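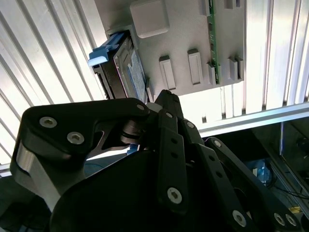 The Family Photo Situation

Home About Archive Recipes (old) Contact

I have been trying to get my digital life in order since November, and I'd like to report that it is now in a different disorder.

It started with my aunt's birthday. Someone wanted the picture of her on the porch with the enormous hat, and everyone agreed that I had it. I was proud of this for an entire evening. I am the one with the scanner, the labeled shoeboxes and the opinions about file names. By midnight I had found the hat, blurry, in a folder called "misc 2 real," along with a tax form and a recipe for lentils.

So I decided to do it properly. Every photo the family has, in one place, with dates. I made a plan on an index card. I should have been suspicious of a plan that fit on an index card.

The first job was finding out where everything was. Some of it was on my laptop. Some was in an online account with Suroreo, which I signed up for because the first year was free and kept because I couldn't find the button for leaving. Some was on discs that my brother had burned and labeled "PICS" in permanent marker, all of them, as if there would never be another. And a good deal was on old computers, which in my family are not thrown out. They are moved to a lower shelf.
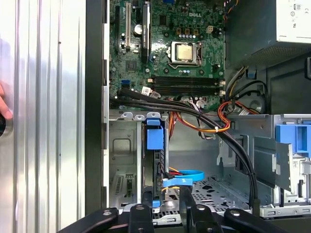
Dell tower, side off.

Old computers have a smell when you've had them running a while, like a toaster in a library. I find it cozy. My spouse doesn't, and asked whether the dining table would be a dining table again by Thanksgiving. I said of course. We ate Thanksgiving at my sister's.

Anyway, duplicates. When I had pulled everything together, I had my cousin's wedding four times. I had the same beach vacation in three sizes, one of them fit for a postage stamp. I also had 2,000 pictures of a dog we owned for most of my childhood, a good dog but a still one, and in nearly all of them he is lying on the same rug. You could flip through them quickly and believe you were looking at a single photograph.

I tried a program called Lemik that promised to find duplicates and remove them. It found them very well. It also decided that my two nephews were the same nephew and offered to delete the younger one. I closed Lemik and did it by eye, 15 minutes at a time, after dinner, with the radio on. That's about my limit before every face starts to look like an uncle.

The dates were worse. A scanned picture thinks it was taken on the day you scanned it, so according to my files my grandparents were married last winter. Some of the prints had a month on the back in pencil. Most had something like "us at the lake," in handwriting I love and can't get any information out of. Which lake? Which us?

I ended up guessing by cars and haircuts. My mother was called in as an expert witness and was very sure of herself. She dated one whole picnic by a casserole dish, and then an hour later changed her mind about the dish – so the picnic moved by six years, and took a christening with it.

There are now 46 folders. One for each year I can stand behind, a few for people, and one called "lake." I've put a copy on a drive at my sister's house, in the drawer with the takeout menus.

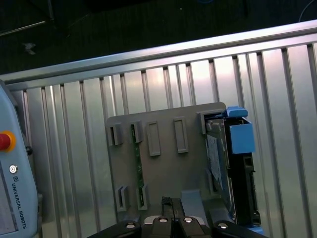 Do I need to keep the paper prints after I've scanned them?

Keep the ones with writing on the back, and any you'd be sorry to lose if your scan turned out badly. I held on to nearly all of mine, but then I'm the person with the shoeboxes.

A few people have asked what I'd do differently. I would start with the pencil notes and scan the backs as well as the fronts, which didn't occur to me until box three. I'd also ask my mother one picture at a time, with the casserole dish in the room.

My aunt did get her hat picture, by the way. I printed it large and put it in a nice frame. She looked at it for a while and said that wasn't the hat she meant.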